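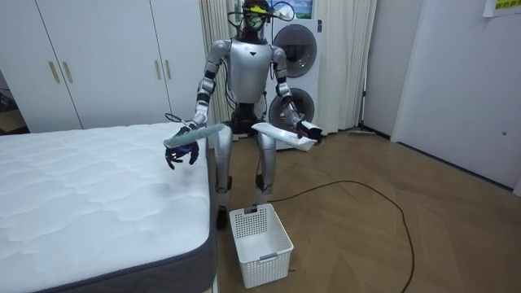 手本は、うまくいった回だけを集めても手本にならない、とフロランテ・アキノは収集班の打ち合わせで繰り返し述べている。持ち直しや置き直しを含む回こそ、学習の段階で差が出るという意見である。本ギャラリーに掲載する作業の記録も、この考え方に沿って集められた。

家事動作データ収集 作業ギャラリー
ズトレン研究所 ストヴォン計画事務局
掲載日 18/11/27

はじめに

ストヴォン計画は、住宅内の片付けおよび清掃を対象として、学習システムに与える動作例を収集する事業である。収集はファーンヴィル収集室で行い、記録の検査と注釈付けはヌワチュク棟の解析室が担当している。
本ページでは、収集作業の様子を、各課題の手順および記録上の取り扱いとともに紹介する。掲載にあたっては、計画の協力機関から寄せられた問い合わせの多い項目を中心に説明を付した。

課題一 布類の取り扱い

左右の手に布を一枚ずつ持つ。マットレスと白いかごの間での作業。

布類の課題では、布を取り上げる、持ち替える、指定の場所へ移す、という動作を一続きのものとして記録する。対象となる布は大きさと厚みの異なるものを用意し、置き方は回ごとに変更する。広げた状態、折った状態、重ねた状態のいずれから始めるかは、当日の進行表で指定される。
布は剛体と異なり、つかんだ位置によって垂れ方が変わる。同じ布を同じ場所から取り上げても、次の動作に入るときの形は一定しない。そのため、布類については他の課題よりも一課題あたりの収録数を多く確保している。現時点で検査を終えた布類の記録は291件である。
両手でそれぞれ別の布を保持する動作は、片手ずつ順に取り上げた場合と、両手をほぼ同時に動かした場合とを区別して登録する。区別は操作担当者の申告によらず、関節角度の時系列から注釈担当が判定する。判定に迷う場合は「不定」とし、無理にいずれかへ振り分けない。

布を落とした場合の扱い

作業中に布を落としても、記録は直ちに停止しない。操作担当者が続行可能と判断したときは、そのまま拾い直して課題を完了させる。落下から拾い直しまでの区間には回復動作の印を付け、学習時に含めるか否かを後から選択できるようにしている。
人が手を出して布を戻した回は、介入ありとして別に保存する。介入ありの回を通常の完了例に混ぜることは認めていない。過去に一度、介入の印が抜けたまま注釈工程へ送られた例があり、以後は収録終了時の画面で介入の有無を選択しなければ次の回へ進めない仕様に改めた。

開始姿勢と周囲の配置

各回の開始姿勢は完全には統一していない。腕の高さ、胴体の向き、かごまでの距離に一定の幅を設け、その範囲内で変化させる。姿勢をそろえすぎた記録で学習させたところ、かごの位置がわずかにずれただけで動作が止まる傾向が見られたためである。
家具の位置は原則として収録日のうちには動かさず、小物の位置のみを回ごとに変える。家具を動かした場合は新しい配置番号を発行し、配置図を更新してから再開する。床に置いた容器の向きも変更の対象であり、壁に平行な場合と斜めの場合の両方を収録する。

視点について

収録には、作業場所の全体を見る固定視点と、作業者の頭部に相当する高さからの視点を併用している。固定視点は主として検査に用い、課題の開始と終了、容器や道具の位置、介入の有無を確認する。頭部の視点は学習の入力としての利用を想定しており、手先と道具の関係が見えているかどうかを検査項目に含めている。
二つの視点の時刻は収録装置側で合わせるが、長時間の収録ではずれが生じることがある。解析室では回の冒頭と末尾の双方で同期を確かめ、許容値を超えたものは再同期の工程に回す。再同期ができなかった記録は廃棄せず、視点を単独で用いる研究のために保管している。

課題二 ちりとりとブラシの使用

左手にちりとり、右手にブラシ。白い容器の上でちりとりを傾ける。

清掃の課題は、道具を持つ、ごみを集める、ちりとりに入れる、容器へ移す、道具を戻す、の各段階に分けて注釈を付けている。一回の収録時間の上限は60分ではなく60秒と定めており、これを超えた回は途中で区切り、段階の境目を優先して分割する。
左右の手が異なる道具を持つことから、布類の課題に比べて両腕の協調に関する記録が得やすい。一方で、道具の握り方が浅いまま作業を始めると、傾けた際に柄が手の中で回ることがある。操作担当者には、ちりとりを床から離す前に握りを確かめるよう求めている。

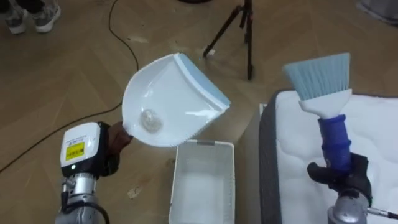 握りの確認に要した時間は、作業の遅れとしては扱わない。注釈では「把持確認」の区間を独立させ、その長さも残している。初期の注釈規則ではこの区間を待機に含めていたが、待機を除外して学習させると確認の動作まで失われるため、現在の形に変更した。
容器へ移す段階では、ちりとりの先端と容器の縁との距離が問題となる。先端が縁の外に出たまま傾けた回は、ごみが容器に入ったか否かにかかわらず位置不良の印を付ける。結果だけを見て成功とした記録には、動作として望ましくないものが含まれうるからである。ごみが途中で引っかかり、ちりとりを振って落とした回については、振る動作を別の段階として登録する。

対象物の選定

清掃課題で用いるごみは、紙片、透明な包装材、糸くずなど、住宅の床で見られるものから選んでいる。透明なものは映像上の検出が難しく、注釈にも時間を要するが、除外はしていない。注釈担当が位置を確定できない場合は、存在のみを記録し、輪郭の入力を省略する。
粉状のものと液体は本年度の対象外である。機材の保護に関する基準が定まるまで、収集室への持ち込みも控えるよう各班に通知している。

操作担当者の配置と交代

収録は操作担当と進行担当の2名を一組として実施する。操作担当は動作に専念し、進行担当は課題番号の読み上げ、配置の変更、非常停止の操作を受け持つ。非常停止の装置は進行担当が収録中つねに手の届く位置に置き、機体の可動範囲へ立ち入る際は必ず停止を確認する。
同じ担当者が長く続けると、動作に個人の癖が強く表れる。交代の記録は担当者番号のみで残し、氏名は映像とも関節データとも結び付けない。担当者ごとの収録数に著しい偏りが生じたときは、翌週の進行表で調整する。
新任の操作担当者は、練習用の課題を終えたのちに本収録へ加わる。練習中の記録も保存するが、公開用の集合には含めない。ただし、失敗の検出を目的とする研究から申請があった場合に限り、内部での利用を認めることがある。

検査と注釈の流れ

収録を終えた記録は、収集室での一次確認、解析室での二次確認、段階ごとの注釈、最終検査の順に処理する。一次確認では、映像の欠落と課題番号の誤りのみを見る。動作の良否については、この段階で判断しない。
二次確認では、完了、未完了、中断の区分を付ける。未完了とは、操作を最後まで行ったものの所定の状態に至らなかったものを指し、中断とは、途中で操作を打ち切ったものを指す。両者の混同は集計に影響するため、区分の根拠となる時刻を必ず入力する。
段階の境目は、手が対象に触れた時点を基準に定める。手が物で隠れて接触の瞬間が確認できない場合には、指の関節角度の変化を参照する。注釈担当の間で境目が大きく異なったときは、協議によって一つに決め、元の値も併せて残す。
布類および清掃の両課題を通じて、最終検査まで進んだ記録は515件となった。このうち布類以外には、清掃の各段階を単独で収録した短い記録が含まれている。

映像に含まれる人と物の取り扱い

収録中は立会者が作業範囲の近くにいることがある。顔が映る可能性のある視点については、事前に同意を得たうえで立ち会い、最終検査の際に改めて確認する。足元や衣服の一部のみが映った映像は、同意の対象に含めたうえでそのまま使用している。
室内の掲示物や置物、配線は、安全上の問題がない限り収録のために撤去しない。利用先の住宅にも同様の物があることを前提としており、背景を過度に整理した映像は本計画の目的に合わないと判断した。配線が足元の移動を妨げるおそれのある場合は、収録を止めて位置を直す。

利用の申請

記録の利用を希望する機関は、課題の種類、必要とする視点、研究の目的を記した申請書をストヴォン計画事務局に提出されたい。関節データのみの利用と映像を含む利用とでは、審査の手続きが異なる。映像を含む申請には、保管場所と閲覧者の範囲を示す書類の添付が必要である。
本ページの写真を転載する場合は、出典としてズトレン研究所の名称を明記し、事務局へ連絡のこと。加工を伴う転載は、事前に許可を得たものに限る。

今後の掲載予定

次回の更新では、食器の収納および衣類ハンガーの取り扱いに関する課題を掲載する。食器の課題は、割れない素材の器を用いた予備収録を11月中に終え、注釈規則の改訂を待って本収録に移る。
注釈規則の改訂版には、把持確認と回復動作の区間に関する記入例を追加する。旧版で処理した記録も順次見直し、変更のあったものには改訂番号を付して差し替える。差し替えの一覧は、利用登録のある機関に事務局から送付する。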